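Hurkeo Key Box for Rental Apartments

I let out two small apartments and look after a few more for friends, and for years I was the one driving across town at 11 at night because somebody's flight got in late. So when I started stocking gear for landlords, the key box was the first thing I went looking for (selfishly!).

The Hurkeo is the one I kept. It holds up to 7 keys, or a couple of fobs and a mailbox key if your building is fussy like mine, and it opens with a code you set yourself. No app, no subscription, no batteries to die on a Sunday. You turn the dials, pull the front down and there are your keys.

You get two versions. The wall mount comes with four screws and needs a drill and a spare 15 minutes. The shackle version hangs on a railing or a gas pipe, so ask your building manager before you pick a spot. I use the wall mount at Bimier Court and the shackle everywhere else.
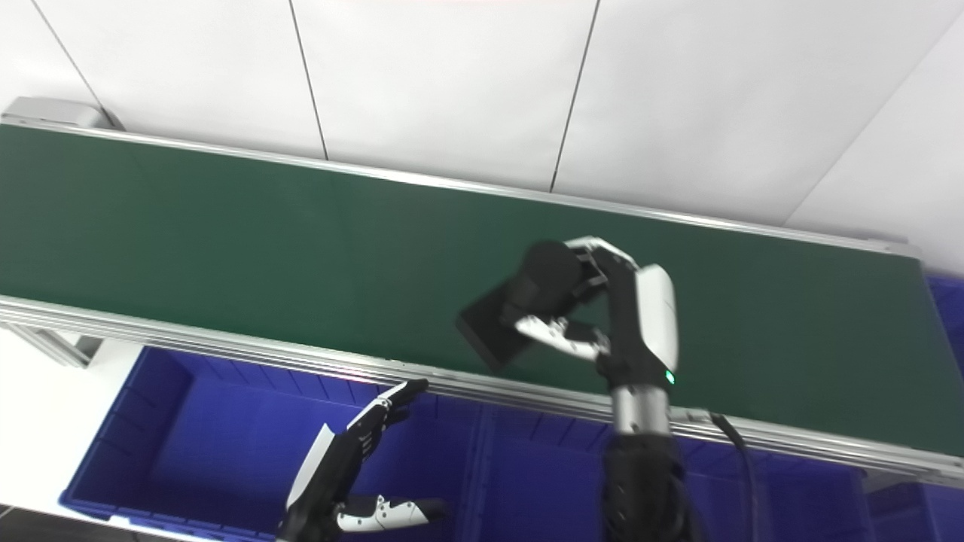

Soudabeh Nazari wrote to me in November that she changes the code between every tenant viewing and it takes her less time than finding a parking space, though she wishes the dials had bigger numbers. Fair point, Soudabeh. They are small, and in a dark entryway I use my phone light too. The Stelent box has larger dials, but it only fits three keys and I found the door stiff, so I stopped carrying it.

A few things people ask me before they order:

Can I reset the code if I forget it? Only with the box open, so please write it down somewhere. There are 1,000 combinations and you don't want to try them all, believe me.

Will it take a big old-fashioned key? Up to the length of a normal house key, yes. For the long ones get the Xia, the deeper box, same mounting holes.

Do you sell to property managers? Sure, email me with how many doors you have and I'll work out a price.

Item number 459. Comes in black or gray. Ships with screws, wall plugs and the little instruction card (keep the card, the reset steps are on the back).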